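Ticket 3000: Label printer in the back room prints every other label blank

Opened by Lamisi Mahama, Fri 6 August. Assigned to Devendra Malhotra. Priority: "medium, but please."

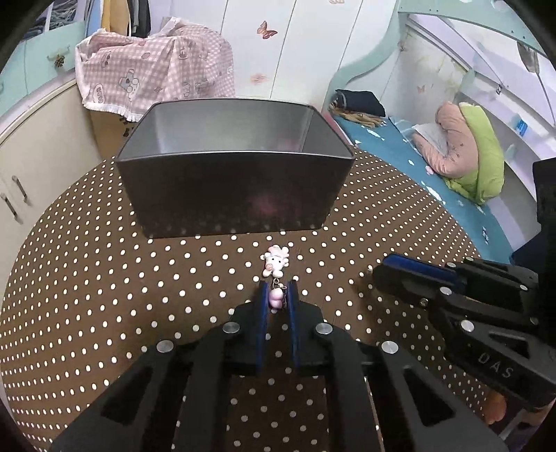 ## What's wrong

The Ukell label printer (the gray one, on the shelf by the packing bench, not the one by the register that we don't speak of) prints one good label, then one blank, then one good. It started after lunch. We ship keychains, charms and small figurines, so every order gets at least two labels: the item tag and the mailing label. Guess which one keeps coming out blank.

- Printer: Ukell desktop thermal, bought used
- Computer: the packing laptop
- Software: Bukhari order manager, updated by itself overnight
- Labels: new roll, Graltell brand, the usual ones were out of stock
- Queue when I gave up: 57 orders

I have turned it off and on. I have turned it off and on while looking disappointed. Same result both times.

## Log

**1:40, Devendra.** Took the ticket. Asked whether anything changed lately. Was told "no." See above for the overnight update and the new brand of labels.

**1:55, Devendra.** Printed the self-test page straight from the printer by holding down the feed button, laptop unplugged. Text is crisp, no white streaks, so the print head is fine. The self-test also skipped a label between page one and page two. That mostly clears the software, though I intend to stay mad at it for a while.

**2:10, Devendra.** Cleaned the head and the roller anyway. Isopropyl wipe, let it dry, reloaded. The roller had a label wrapped around it from the previous owner. It's addressed to somebody in Dillgate. I hope they got their package.

Still skipping.

**2:25, Randa Darwish.** Jumping in from the front. Could it be the laptop? It was very slow this morning.

**2:27, Devendra.** The laptop is always slow. The laptop was unplugged for the test.

**2:28, Randa.** OK but it was *very* slow.

**2:45, Devendra.** Ran the label calibration from the driver menu (Tools, then Media, then Calibrate). It fed out a yard of labels, thought about it, and reported a label length of 107 mm. The setting in Bukhari says 50. The labels are 50. I measured one with the ruler from the packing bench, which has the first half inch sawed off, so I then measured it again with a real ruler.

So the printer believes one label is two labels and a gap. It prints on the first, rolls politely past the second, and stops. It's doing exactly what it thinks it was told.

**3:05, Devendra.** Question for whoever loaded the roll: does the old brand have a black bar on the back of the liner, between labels?

**3:12, Lamisi.** I pulled an old liner out of the trash. Yes, black bar on the back. The new ones have nothing on the back. They do have a very nice box.

**3:20, Devendra.** There it is. The old labels use black mark sensing and the Graltell ones use plain gap sensing. The printer was set to look for a bar that doesn't exist. On this roll it seems to be catching the splice or the perforation now and then and calling that a mark.

Changed the sensor type from Mark to Gap, slid the sensor to the middle of the track, and recalibrated. Reported length: 50 mm plus a 3 mm gap. Ten test labels, ten good ones.

**3:31, Lamisi.** Printed the first batch. All fine until the sixth order, which came out sideways.

**3:33, Devendra.** Sideways how?

**3:34, Lamisi.** Like a person lying down.

**3:50, Devendra.** OK, that one *is* the overnight update. Bukhari added a box called "Auto-rotate for best fit" and checked it for us. Any label with a long address line gets turned 90 degrees. Unchecked it under Print Settings, saved, closed the program, opened it again to make sure it stuck. It did not stick. You have to change it in the profile named "Default" and also in the one named "Default (1)." I don't know who made Default (1). I have a list of suspects.

**4:15, Lamisi.** Queue is clear. Everything printed, everything upright.

**4:20, Valentina Bustos.** Can we have the calibration labels back? There's 289 feet on a roll and these weren't cheap.

**4:22, Devendra.** You can have them. They're blank and stuck to my sleeve.

## Fix, for next time

1. Check the back of the liner. Black bar means Mark, no bar means Gap.
2. Set the sensor type in the driver under Tools, Media.
3. Run Calibrate with the lid fully closed. It has two clicks. One click is not closed.
4. Compare the reported length with the label size in Bukhari.
5. If labels come out rotated, uncheck Auto-rotate in both profiles.

## Still open

- Delete Default (1) once somebody confirms nothing depends on it. Mpho Hlongwane says the returns form might.
- Turn off automatic updates on the packing laptop, at least through November.
- Reorder the old labels, or commit to the new ones. Please don't alternate.
- Buy a ruler.

**4:40, Mpho.** The returns form does depend on it. Don't delete it.

**4:41, Devendra.** Already deleted. Opening a new ticket.

Status: Resolved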